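Onsri council delays decision on landfill gas plant

Thu 14 February

The town council in Onsri has put off a vote on a plant that would burn gas from the old Rello landfill to make electricity, after members asked for more information on air quality and on who would pay to close the site when the gas runs out.

The plan comes from Pomier, a waste and energy company that has run the town's garbage collection under contract. It wants to sink wells into the capped part of the landfill, pipe the methane to a small engine hall near the gate and sell the power to the local grid. The company says the plant could supply 400 homes for 10 years.

Methane from buried food scraps and yard waste now escapes through the cap or is burned off at a single flare. The flare was out of service for part of last summer, and people living downhill complained of the smell.

Rimantas Uibo, who presented the plan for Pomier, told the council that the gas would be produced whether or not the plant was built. "The waste is already in the ground," he said. "The choice is what we do with what comes out of it."

Council member Prapai Limsakul said she supported the idea but could not vote for the contract as written. The draft leaves the town responsible for the wells and pipes once Pomier stops using them, and it does not say what removing them would cost.

"I want that number before I sign anything," she said.

Other questions were about the engines. Residents on the east side of the landfill asked for air monitors at the fence line, with readings made public. Pomier has offered one monitor at the engine hall. Paweena Ruangrit, who has lived next to the site since before it was capped, said that would tell people little about what reached their yards - the wind there mostly blows the other way.

Birger Åberg, an engineer hired by the town to review the plan, said the gas estimate was reasonable but depended on keeping rainwater out of the waste. He found 2 places where the cap had sunk and water was collecting. Both should be repaired before any drilling starts, he said, and the contract should state who does the work.

A competing proposal from Vistero, which would clean the gas and feed it into a pipeline, was dropped last year over the cost of the connection. Kulap Saengthong, who chairs the council, said it would not be reopened.

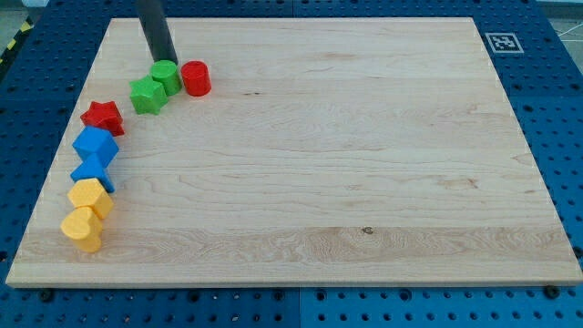
The council will take up the Pomier contract again in March. Written comments can be left at the town office until the day before the meeting, and the engineer's review is available there on request.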